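Project report by Myung-ja Jin

When our tutor said we could pick any subject for the spring project, I knew straight away I wanted to do bread. Sourdough, to be exact! My aunt in Grollach has kept the same starter going since before I was born, and I've always wanted to know why her loaves taste so different from the ones I make with the very same flour.

So my question was this: does the place a starter lives in change how it rises and how it tastes?

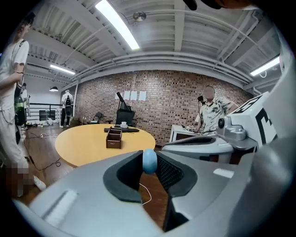
*Reading time: 3 minutes*

## What I did

I took one spoonful of my aunt's starter and split it between three jars. One stayed with her in Grollach, in a stone larder that is cold nearly all year. One came home with me to Nunbridge and sat on the shelf over the boiler. The last went to the back kitchen at Ruddock Hall, where the catering students let me have a corner (thank you, thank you).

Each jar was fed once a day with equal weights of flour and water. I used the same bag of strong white flour for all of them until it ran out, and then had to open a second bag, a different brand. I've marked that in my notebook, and I think it matters less than I feared, but it is a weak point and I'd rather say so.

Feeding went on for 25 days. Every evening I put a rubber band round the jar at the level of the dough, then came back to see how far it had climbed. My aunt did hers by phone, reading the ruler out to me while I wrote it down, and she always wanted to talk about her tomatoes first.

## What I found

The boiler jar was the wild one. It doubled fast, went flat fast, and by the second week it smelt like pear drops. The Ruddock jar was steady and a bit dull, to be fair to it. The larder jar hardly moved at first and I nearly wrote it off, but it kept on rising slowly through the night and still had a lovely dome on it at breakfast.

Then came the baking, which was the best bit by miles! I made one loaf from each jar on the same Friday, with the same recipe, in the same oven, and cut them up for a blind tasting in the common room. I had 18 tasters. They marked each slice for sourness, crust and "would you eat this again".

The Grollach loaf won on the last one by a long way. People called it nutty, and one person wrote "like the edge of a good cheese", which I have read out to my aunt twice. The boiler loaf was the most sour, and its crumb was tighter than the others.

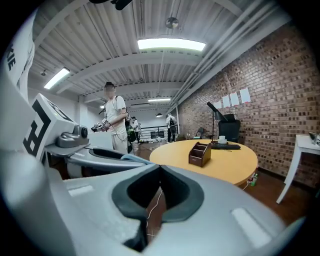
**Does a warmer spot always make a more sour loaf?**

Warmth speeds everything up, so a starter in a warm place can turn sharp if it isn't fed often enough. Feed it twice a day and it may well stay mild. I only fed mine once.

## What I'd change

More loaves! One from each jar isn't much to go on, and I can't rule out that I shaped the Grollach one better because I made it last and had warmed up by then. I'd also keep a proper thermometer beside every jar. I only had one, and it lived over the boiler.

I'd love to try rye as well. The Hemano mill shop sells a dark one that my aunt swears by, and she has already offered the larder again for August.

The feeding notes and the tasting sheets are in the folder at the back, with the recipe on the first page. The starter is still going, so if anyone on the course wants a spoonful, bring a clean jar.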